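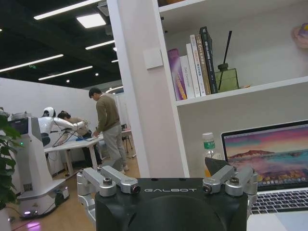

A desk and shelf unit in daily use: laptop and water bottle on the worktop, books and a reed diffuser on the shelf above.

Desk shelves: what to keep within reach
Jun 29, 2020

Many readers have been working from a desk at home this spring, and the shelves over that desk have filled up. We had 302 replies to our question about home desks in the last issue, and the commonest complaint was that there is nowhere to put anything down. A good number of you have a built-in unit with the desk attached, like the Ernau that Wisisow fitted in many of the Grirkent flats, so this item deals mainly with that type.

Start with the worktop. A laptop and a drink are enough for most people during the day. Keep the cap on the bottle when you aren't drinking from it, and stand it to the side where your elbow won't catch it. Paper should go in a rack on a shelf once you have dealt with it. If you leave it next to the keyboard it will still be there on Friday.

Books do best on the middle shelf, where you can read the spines sitting down. Put the tall ones at one end so the row has something to lean on. Half a dozen is plenty for a desk. The rest can go elsewhere in the home, and the Sivakumar Hall book swap will take paperbacks again from the end of the month.

A reed diffuser is fine beside books if it sits well back from the edge. The oil marks paper and will lift some paint finishes, so put a saucer under it.

The top shelf is for things that are light and seldom needed.

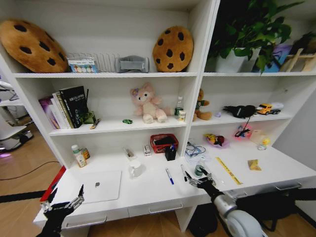

Cushions suit it well, and so do spare packets of stickers or craft bits. Don't put anything up there that would hurt if it came down on you. A plant can go on top if you can reach it with a small can, but trailing leaves need trimming before they get down among the things below. Use a pot with no hole, or stand it on a tray.

Soft toys came up in a lot of the replies. Several people asked if they should be cleared away from a work area. We don't see why. Sit them against the back or against a divider and they take up very little useful room. Toy trucks can share the same shelf.

Pill bottles are a different matter. If children use the desk, move all medicines to a high cupboard with a catch.

Finally, dust. Empty one compartment at a time, wipe it with a damp cloth, let it dry and refill it before going on to the next. A unit with 3 shelves takes less than an hour.

Next issue: cables and extension leads.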